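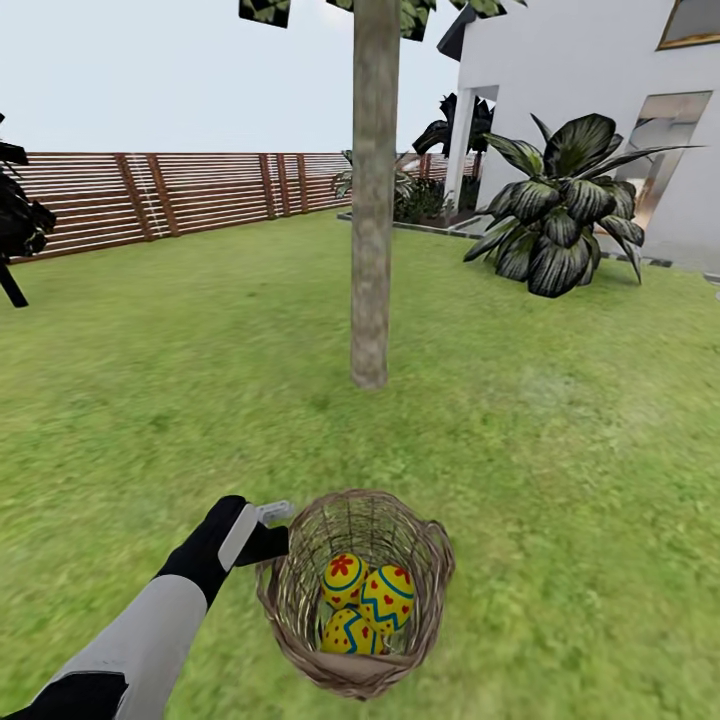
Lawn Overseeding FAQ

When should I overseed a cool-season lawn?
Late August is the usual start in northern zones. Soil temperature at seed depth should be near 68 degrees F and falling.

How short should I mow first?
Set the deck to 2 inches and bag the clippings. Seed needs contact with soil – thatch will hold it off the surface.

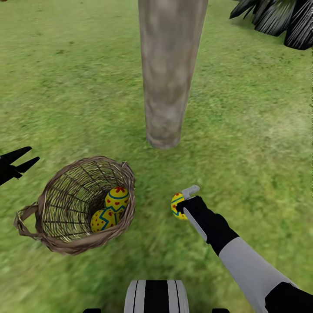 Shaded turf is seeded at the same rate as open turf, but with a fine fescue blend. Do not raise the rate to make up for low light.

How often do I water?
Water lightly twice a day until germination, then once a day. Return to a normal schedule after 30 days.

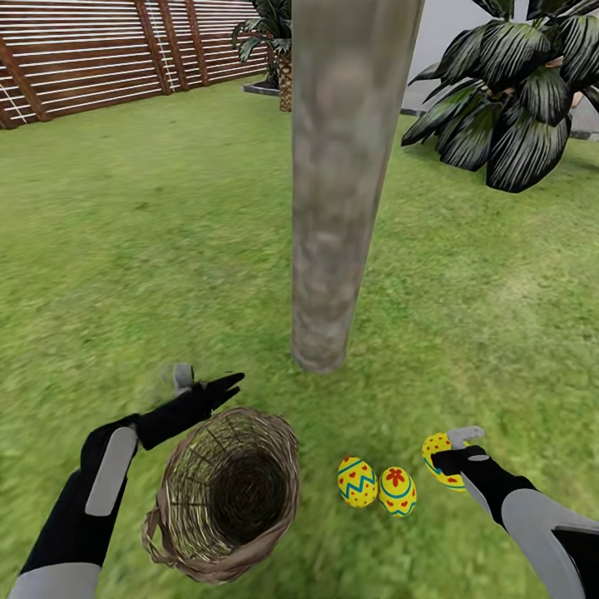 Photo: Berwyn Penry

Can I use a weed preventer at the same time?
No. Most pre-emergent products also stop grass seed. Check the label for the waiting period before seeding.

Which Vomora mix do I need?
Vomora Sakis is for full sun. Vomora Khaemba is for part shade. Do not blend the two in one spreader load – seed sizes differ and the spread will be uneven.

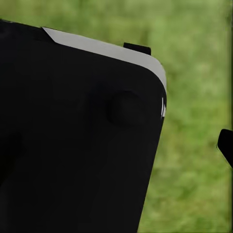
Storage

How long does opened seed keep?
One year, sealed, in a cool and dry place.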